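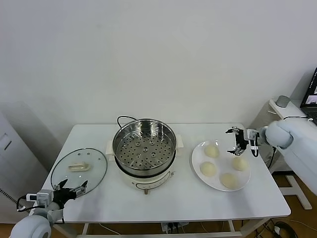 저컴(Jurcombe), 12월

부엌에서 일하는 로봇은 어떤 규칙을 지켜야 할까요?
클리키코(Clikico) 어린이 과학 읽을거리
글: 레바티 로드리게스(Revathi Rodrigues)

여러분은 집에서 찐빵을 쪄 본 일이 있습니까? 찜기에 물을 넣고, 빵을 올리고, 뚜껑을 덮고, 기다립니다. 어른과 같이 하면 쉬운 일입니다. 그런데 이 일을 로봇이 하려고 하면, 먼저 정해야 할 것이 아주 많습니다. 어디까지 팔을 뻗어도 되는지, 얼마나 세게 잡아도 되는지, 사람이 가까이 오면 무엇을 해야 하는지 정해야 합니다.

사진의 하얀 탁자에는 전기 찜기가 있고, 로봇 팔 두 개가 양쪽에서 들어와 있습니다. 왼쪽 집게는 유리 뚜껑 가까이에 있고, 오른쪽 집게는 찐빵이 네 개 놓인 접시 위에 있습니다. 두 집게가 모두 벌어져 있습니다. 오늘은 이런 일을 할 때 필요한 규칙을 천천히 알아보겠습니다.

저는 팔라니아판(Palaniappan) 연구실에서 로봇의 안전 문서를 쓰는 사람입니다. 한국어는 어른이 된 다음에 배웠습니다. 그래서 어려운 말을 만나면 저도 사전을 찾습니다. 이 글에서도 어려운 말이 나오면 뜻을 먼저 설명하겠습니다.

규칙과 표준은 무엇이 다를까요?

규칙은 "이렇게 합시다" 또는 "이렇게 하지 맙시다" 하고 정한 약속입니다. 교실에도 규칙이 있습니다. 복도에서 뛰지 않기, 가위를 건넬 때 손잡이 쪽을 친구에게 주기 같은 것입니다.

표준은 여러 회사와 여러 나라의 사람들이 같이 쓰려고 글로 적은 약속입니다. 종이의 크기를 생각해 보세요. 어느 가게에서 A4 종이를 사도 크기가 같습니다. 크기에 대한 표준이 있어서 가능한 일입니다. 로봇에 대한 표준도 있습니다. 국제표준화기구라는 곳이 있는데, 영어 글자로 ISO라고 씁니다. 이곳에서 나온 표준 가운데는 공장에서 일하는 로봇의 안전에 대한 것도 있고, 사람의 생활을 돕는 로봇의 안전에 대한 것도 있습니다.

법은 또 다릅니다. 법은 나라가 정하고, 어기면 벌을 받을 수 있습니다. 표준은 법과 다르지만, 어떤 법은 "이 표준을 따르세요" 하고 말하기도 합니다. 그러면 그 표준은 꼭 지켜야 합니다.

마지막으로 연구실이나 회사가 스스로 만든 약속이 있습니다. 우리 연구실의 약속은 "준덱스(Zundex) 작업 책"이라는 책에 들어 있습니다. 이 책은 모두 179쪽입니다. 여러분이 읽기에는 조금 지루할 것 같습니다. 저도 표만 계속 나오는 부분에서는 차를 한 잔 마시고 다시 읽습니다.

일을 시작하기 전에: 위험 찾기

로봇에게 새로운 일을 시키기 전에 사람들은 종이를 한 장 꺼냅니다. 그리고 "무엇이 잘못될 수 있을까?" 하고 묻습니다. 이것을 위험성 평가라고 부릅니다. 말은 길지만 하는 일은 간단합니다. 나쁜 일을 미리 상상하고, 그 일이 일어나지 않게 준비하는 것입니다.

찜기를 쓰는 일이라면 종이에 이런 말을 적을 수 있습니다.

뜨거운 김이 나온다. 사람이 델 수 있다.
유리 뚜껑이 떨어진다. 깨진 조각에 다칠 수 있다.
전선이 팔에 걸린다. 찜기가 넘어질 수 있다.
팔과 탁자 사이에 손가락이 낀다.
로봇이 빵을 너무 세게 잡는다. 빵이 눌린다.

마지막 것은 사람이 다치는 일이 아니지요? 그래도 적습니다. 눌린 빵을 먹고 싶은 사람은 많지 않으니까요. 하지만 중요한 정도는 서로 다릅니다. 사람이 다치는 일은 언제나 맨 위에 씁니다.

다음에는 위험마다 답을 찾습니다. 제일 좋은 답은 위험을 없애는 것입니다. 예를 들어 처음 연습할 때는 물을 끓이지 않고, 차가운 찜기로 동작만 연습하면 됩니다. 위험을 없앨 수 없으면 막아 줄 것을 놓습니다. 울타리나 부드러운 덮개가 그런 것입니다. 그다음에 "조심하세요" 하는 표지를 붙입니다. 순서가 중요합니다. 표지 하나만 붙이고 끝내면 안 됩니다. 사람은 표지를 안 볼 때도 있습니다.

로봇 팔의 옷

사진 속의 팔은 옅은 회색과 파란색이 섞인 푹신한 것으로 싸여 있습니다. 겨울 점퍼의 소매와 조금 닮았습니다. 로봇의 팔 안에는 보통 단단한 부품이 있습니다. 단단한 것에 부딪히면 아프고, 푹신한 것에 부딪히면 덜 아픕니다. 여러분도 탁자 모서리와 베개를 비교하면 금방 알 것입니다.

그러나 푹신한 덮개가 있다고 해서 로봇이 빨리 움직여도 되는 것은 아닙니다. 부딪힐 때의 힘은 빠르기와 무게에 따라 달라집니다. 무거운 가방이 천천히 와서 닿으면 밀리는 느낌만 납니다. 같은 가방이 빠르게 날아오면 매우 아픕니다. 그래서 사람 가까이에서 일하는 로봇에는 빠르기의 한계를 정해 줍니다. 사람이 더 가까이 오면 더 느리게 움직이게 하거나, 완전히 멈추게 합니다.

집게에 대한 약속

로봇의 손을 영어로 그리퍼라고 합니다. 우리말로는 집게라고 해도 좋습니다. 사진에 있는 것은 손가락이 두 개인 집게입니다. 여러분의 손가락은 다섯 개이고, 피부가 뜨거움과 미끄러움을 바로 느낍니다. 집게는 느낌을 알려 주는 장치가 있을 때에만 그런 것을 알 수 있습니다. 이 장치를 센서라고 합니다.

유리 뚜껑을 잡는 일은 생각보다 어렵습니다. 유리는 단단하지만 깨질 수 있습니다. 너무 약하게 잡으면 떨어지고, 잡는 자리가 나쁘면 기울어집니다. 그래서 작업 책에는 물건마다 잡는 자리가 적혀 있습니다. 뚜껑은 손잡이를 잡습니다. 접시는 빵이 없는 가장자리를 잡습니다. 빵은 옆을 부드럽게 잡고, 모양이 변하면 힘을 더하지 않습니다.

뚜껑을 들었을 때의 기울기에도 약속이 있습니다. 우리는 뚜껑을 90도로 세우지 않습니다. 90도는 벽처럼 똑바로 선 모양입니다. 뚜껑 안쪽에는 물방울이 생깁니다. 갑자기 세우면 뜨거운 물방울이 한쪽으로 흘러서 떨어집니다. 조금만 기울이고, 물방울이 찜기 안으로 돌아갈 때까지 기다립니다. 이것은 사람에게도 좋은 방법입니다. 다만 뜨거운 찜기의 뚜껑은 꼭 어른이 열어야 합니다.

음식을 만질 때

부엌의 로봇은 안전하면서 깨끗해야 합니다. 먹을 것에 닿는 부분은 닦을 수 있어야 하고, 음식에 써도 되는 재료로 만들어야 합니다. 여러분이 밥을 먹기 전에 손을 씻는 것과 같습니다. 로봇은 손을 물에 넣고 씻기가 어렵습니다. 안에 전기 부품이 있을 수 있기 때문입니다. 그래서 집게의 끝만 떼어서 씻게 만들거나, 깨끗한 덮개를 씌웁니다.

또 한 가지가 있습니다. 연습에 쓴 음식은 사람이 먹지 않는다는 약속입니다. 연습할 때에는 같은 빵을 여러 번 집고 놓습니다. 바닥에 떨어질 때도 있습니다. 준덱스 작업 책은 연습용 음식을 따로 담고, 그릇에 이름표를 붙이라고 말합니다. 이름표의 글은 "먹지 마세요"입니다. 짧고 좋은 글이라고 생각합니다.

전선은 어디에 두어야 할까요?

로봇이 일하는 곳에는 전선이 많습니다. 사진에서도 찜기 뒤로 검은 전선이 올라갔다가 내려오고, 탁자 아래에는 멀티탭과 하얀 선들이 보입니다. 로봇과 컴퓨터와 찜기가 모두 전기를 쓰니까 선이 많아지는 것은 자연스럽습니다.

전선에 대한 좋은 습관은 다음과 같습니다. 팔이 지나가는 길에 선을 두지 않습니다. 사람이 걷는 길에도 두지 않습니다. 남는 선은 느슨하게 모아서 묶습니다. 물이 있는 곳 가까이에 멀티탭을 두지 않습니다. 찜기처럼 열을 만드는 물건은 전기를 많이 쓰니, 멀티탭에 적힌 한계를 먼저 읽습니다.

우리 연구실에서는 일을 시작하기 전에 한 사람이 로봇의 팔을 아주 느리게 끝에서 끝까지 움직여 봅니다. 다른 한 사람은 선만 봅니다. 선이 팽팽해지면 "멈춤" 하고 크게 말합니다. 이때는 누가 말해도 멈춥니다. 처음 온 학생이 말해도 멈춥니다.

빨간 단추의 약속

로봇을 쓰는 곳에는 비상 정지 단추가 있어야 합니다. 비상은 갑자기 생긴 위험한 때를 말하고, 정지는 멈춘다는 뜻입니다. 이 단추는 보통 빨간색이고, 버섯처럼 둥글고 큽니다. 급할 때 손바닥으로 누를 수 있게 하려고 그렇게 만듭니다.

단추를 누르면 로봇은 멈춥니다. 그런데 단추를 다시 풀었을 때 로봇이 바로 움직이면 안 됩니다. 어떤 사람이 아직 팔 옆에 있을 수 있습니다. 그래서 단추를 푸는 것과 다시 시작하는 것은 따로 해야 하는 두 가지 일입니다. 먼저 주위를 보고, 단추를 풀고, 다시 한 번 보고, 그다음에 시작합니다.

우리는 새 단추를 받으면 2000번 눌러 봅니다. 물론 제 손가락으로 하지 않습니다. 누르는 일만 하는 작은 기계가 있습니다. 그 기계의 소리는 탁, 탁, 탁 하고 오래 계속됩니다. 그날은 모두 다른 방에서 점심을 먹습니다.

여러분에게 부탁이 있습니다. 박물관이나 가게에서 빨간 단추를 보면 장난으로 누르지 마세요. 하지만 누군가 정말 다칠 것 같으면 눌러도 됩니다. 잘못 알고 눌렀어도 괜찮습니다. 어른에게 왜 눌렀는지 말하면 됩니다.

로봇의 눈과 우리의 얼굴

많은 로봇은 카메라로 물건을 봅니다. 카메라는 찜기만 골라서 볼 수 없습니다. 옆을 지나가는 사람의 얼굴도 찍힐 수 있고, 벽에 붙은 가족사진이나 책상 위의 편지도 찍힐 수 있습니다. 그래서 사진과 영상에 대한 약속도 필요합니다.

첫째, 찍기 전에 거기 있는 사람에게 알립니다. 둘째, 필요 없는 것은 모으지 않습니다. 셋째, 모은 것을 누가 볼 수 있는지 정합니다. 넷째, 다 쓴 것은 지웁니다. 어린이의 얼굴은 더 조심해야 합니다. 어린이가 "싫어요" 하고 말하면 찍지 않습니다. 부모님이 괜찮다고 하셨어도, 어린이의 말을 다시 듣는 것이 좋은 방법입니다.

실수를 적는 공책

로봇은 실수를 합니다. 사람도 합니다. 빵을 떨어뜨리고, 뚜껑을 옆에 놓고, 접시를 조금 밀기도 합니다. 우리는 그런 일을 공책에 적습니다. 적을 때는 날짜와 시간, 무슨 일이 있었는지, 그다음에 무엇을 바꾸었는지를 씁니다.

제가 좋아하는 기록은 1589번입니다. 이렇게 적혀 있습니다. "접시를 손목 쪽으로 너무 가까이 놓았음. 로봇이 두 번째 빵을 찾지 못함. 탁자에 접시 자리를 연필로 표시함." 큰 사고는 아닙니다. 하지만 이 짧은 글이 있어서 다음 날 온 사람은 같은 문제로 시간을 쓰지 않았습니다.

공책에는 다친 사람이 없는 일도 적습니다. 거의 사고가 날 뻔한 일을 "아차 사고"라고 부릅니다. 저는 이 말을 한국어로 처음 배웠을 때 아주 마음에 들었습니다. "아차!" 하는 순간이 그대로 들어 있습니다. 아차 사고를 적은 사람을 혼내면 안 됩니다. 혼나면 다음에는 숨기게 됩니다.

로봇 가까이에서 어린이가 지킬 것

로봇이 멈춰 있어도 어른에게 먼저 물어봅니다. 멈춘 로봇은 다음 명령을 기다리는 중일 수 있습니다.

벌어진 집게 사이에 손가락을 넣지 않습니다.

긴 머리는 묶고, 목도리와 긴 끈은 벗어 둡니다.

바닥에 붙인 노란 선이 있으면 그 밖에 섭니다. 선이 없으면 어른에게 어디에 서면 되는지 물어봅니다.

로봇이 물건을 떨어뜨려도 바로 주우러 가지 않습니다. 로봇도 그 물건을 주우려고 팔을 내릴 수 있습니다.

이상한 소리나 타는 냄새가 나면 큰 소리로 말합니다.

집에서 해 볼 수 있는 놀이

친구나 가족 두 사람이 있으면 됩니다. 한 사람은 로봇이 되고, 한 사람은 규칙을 쓰는 사람이 됩니다. 불과 칼은 쓰지 않습니다. 플라스틱 그릇 하나와 귤 몇 개를 준비하세요.

로봇이 된 사람은 엄지와 집게손가락만 쓸 수 있습니다. 그리고 종이에 쓴 말만 따라야 합니다. "귤을 그릇에 넣어라"라고만 쓰면 로봇은 그릇 위 높은 곳에서 귤을 툭 떨어뜨릴지도 모릅니다. 규칙을 쓴 사람은 그것을 보고 말을 고칩니다. "귤이 그릇 바닥에 닿은 다음에 손가락을 벌려라." 이런 식으로 조금씩 고치면 됩니다.

세 번쯤 고친 다음에 서로 역할을 바꾸어 보세요. 종이는 버리지 말고 모아 두세요. 처음 쓴 규칙과 마지막에 쓴 규칙을 나란히 놓으면 어느 말을 더했는지 볼 수 있습니다.

낱말 풀이

표준: 여러 곳에서 같이 쓰려고 글로 정한 약속.
위험성 평가: 일을 하기 전에 위험을 찾고 준비하는 일.
그리퍼: 로봇의 손. 집게.
센서: 힘, 거리, 온도 같은 것을 알아내는 장치.
비상 정지: 위험할 때 기계를 빨리 멈추는 것.
아차 사고: 사고가 날 뻔했지만 다친 사람이 없는 일.

글에 대해 궁금한 것이 있으면 선생님과 같이 클리키코 편집부로 편지를 보내 주세요. 제 맞춤법이 틀린 곳을 찾은 어린이의 편지도 받습니다.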